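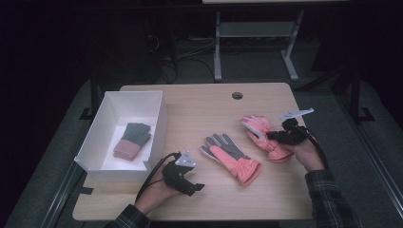

**porchlight_dee**

Leave it alone until you've seen a whole year of it, my neighbor told me over the fence the very first week, and I have been going back and forth on that advice ever since. We moved to a little house outside Gunditton in the fall, and it came with a back yard that must have been lovely once. You can still see the bones of it. There's a brick path that disappears under ivy, a row of what I think are old roses along the garage, and a big square in the middle that was a vegetable patch according to the listing but is now mostly blackberry and something with a yellow root that goes down forever.

I'm itching to get started. It's March, the evenings are getting longer, and every time I do the dishes I look out at that blackberry and feel it looking back at me! But I've never had a yard before, only pots on a balcony, and I'm scared of ripping out something precious that hasn't woken up yet. The previous owners left no notes, and the roses (if they are roses) are just brown sticks at the moment.

So is my neighbor right? Do I really have to sit on my hands until next spring, or is there some part of it I can safely dig into now? We have up to $200 to spend this year, and I can give it most evenings after 5. The soil is heavy and sticks to my boots like cake batter, if that makes any difference. Thank you so much in advance, you all were wonderful when I asked about the gutter.

**oldrows**

Oh, I remember this feeling so well. We took on a place near Erninby that had been let go for 13 years, and I cried in the shed more than once, so please take heart.

Your neighbor is half right, I'd say. Waiting a year is good advice for anything you can't put a name to. It's silly advice for blackberry, which will not be sitting on its hands while you do. Every cane that touches the ground will root at the tip, and by next March you'd have twice the job. So cut that down now. Wear long sleeves and the thickest gloves you can borrow, take the canes off at knee height first and drag them away, and only then go back for the stumps with a mattock. If you try to dig with the tops still on, you'll be wearing them.

With clay, don't walk on it when it's soggy. I know that's hard to hear with those nice evenings coming. Squeeze a handful, and if it stays in a lump when you poke it, go back in and have your supper. I lay an old plank down when I can't help myself, and I'll admit I often can't help myself.

The thing with the yellow root could be dock or it could be nettle, they're both yellowish down there. Nettle runs sideways and dock goes straight down like a carrot. Either one can come out.

Then for the rest of it, make yourself a map. I don't mean anything fancy. I did mine on the back of a roll of wallpaper, spread out on the table with a mug on each corner, and I drew the house and the garage and the path and put a little cross wherever something was growing that I hadn't planted. 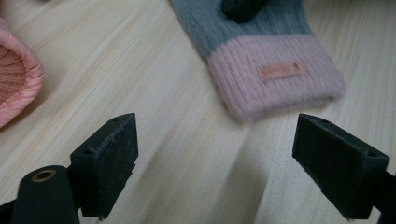 After that I wrote next to each cross what it was doing and when, so one of them would say "red shoots, end of March" and then "leaves like a strawberry" and then, in June, a big happy "PEONY!!" because that's what it was, and I'd nearly put a compost bin on top of it. I still have the map. Half of it is gravy by now but I wouldn't part with it.

About the roses, scratch one of the stems with your thumbnail. Green underneath means it's alive. Take off anything that's dead and brown all the way through, and leave the shape alone this year until you see whether they bloom once or keep going. If it's a once-blooming kind and you cut it hard now, you'll get no flowers in summer, and after all that waiting you deserve some flowers.

As for money, I'd buy a good pair of bypass pruners and a mattock and then stop. Minlow makes pruners you can take apart to sharpen, and mine have been going for years. Put whatever's left toward compost in the fall. Clay drinks it up.

**gravelpit**

just spray it all and put down grass. we did 500 sq ft in a weekend, never looked back

**tansy_and_thyme**

Please don't spray it all, Dee, at least not before those roses have had a chance to show you what they are!

I agree with nearly everything oldrows wrote. I'd only add that you should start at the back door and work outward, one strip at a time. I did it the other way, starting at the far fence because it was the worst, and by July I had a tidy corner that I never saw and a jungle outside the kitchen. Clear a strip, cover it with plain cardboard (peel the tape off), and pile leaves or wood chips on top. The Chiriac tree crew out our way will drop chips in your driveway for nothing if you catch them when they're working on your road, though do ask how big the load is first. Mine covered the driveway and part of the mailbox.

Go slowly on the ivy over the brick path. Pull it back by hand and look at what's between the bricks before you scrape. I found a whole line of snowdrops in mine, 20 or so clumps, and the leaves had already gone floppy, so I could easily have taken them for grass. If you find some, let the leaves die down by themselves and move them then, or leave them be.

And bring your neighbor a jar of something and ask what used to bloom back there. People who look over a fence for years remember a surprising amount. Mine knew the color of every tulip.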